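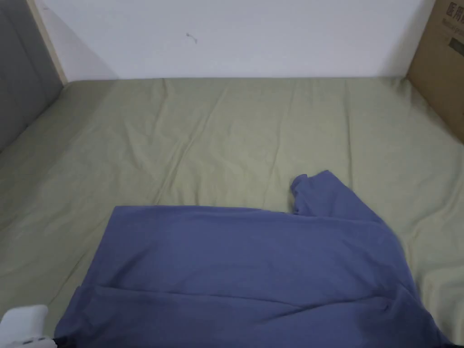 Work and Machines, Handout 4: Who folds the shirts?

Before we get going, please have the Fekarstead reading to hand. It's the short one, and I know half of you haven't opened it (I've seen the download numbers). You can skip the appendix on wages, we'll do that in January with Delia Bravo.

So, the laundry. Fekarstead is a linen and workwear service with 54 people on the floor, and on a normal shift they put 2,450 pieces through folding. When the firm brought in Noketti, its folding system, the managers talked about speed and the folders talked about their wrists. I spent 11 shifts there with a notebook and I think the folders had the better subject!

What I want you to look at first is what counts as "the job". Ask a manager and it's one word, folding. Ask Kelly Dantas, who trained most of the people there, and she'll give you a whole string of things: finding the collar, shaking out a sleeve, feeling for a damp seam, putting the bobbly one aside without even thinking about it.

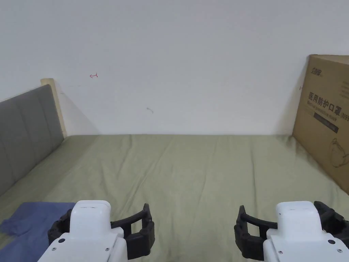

Only some of that string went over to the machine. The damp seams and the bobbly ones stayed with people, and so did anything with a broken zip, so the shift became a long run of awkward cases with none of the easy ones in between to rest on. Kelly's word for it was "lumpy". I like that a lot better than anything in the textbook.

Things to note down as you read:

1. Who decides what a good fold is. At Fekarstead it used to be the person next to you. Now there's a written standard, and Manolis Chatzigeorgiou on the late shift has argued with nearly every line of it.

2. Who does the showing. Folding systems learn from people doing the task over and over, and that is skilled work, though the pay slip calls it "support". Look at how much two hands do with one bit of cloth.
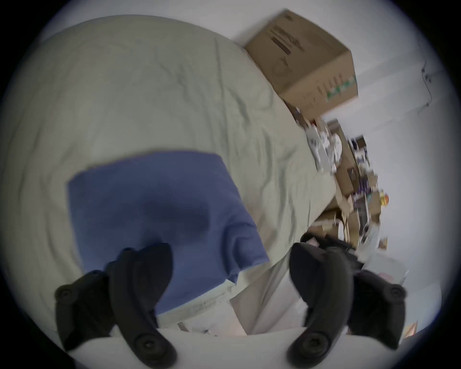 3. What happens to talk. Folders used to stand across a table from each other. Find the bit in the reading where the tables are turned to face the wall, and see who complains and who doesn't.

A word on demonstration, as it's the part people in this group always ask me about.
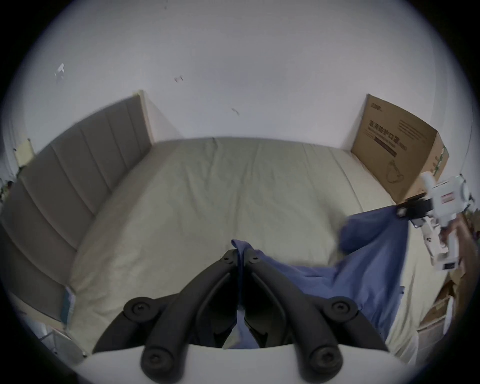
Hrvoje Stan's essay on tacit skill (it's in the course pack, page 124) says that we only notice a skill when we have to slow it down for somebody else. I was doubtful until I tried it. With a gripper for each hand, one closed on a corner and the other holding the cloth up high, you have to choose every pinch, and the middle still sags on you. Your fingers know about the sag already and take it up for you. Stan would say that the sag is where the skill lives, and I've come round to him on this, mostly.

For the seminar, bring half a page on a job you've done yourself. Split it into the parts you'd happily hand over and the parts you wouldn't, and put a line on what your shift would feel like afterwards. Corey Maihi is taking the second group, same room, 2 pm.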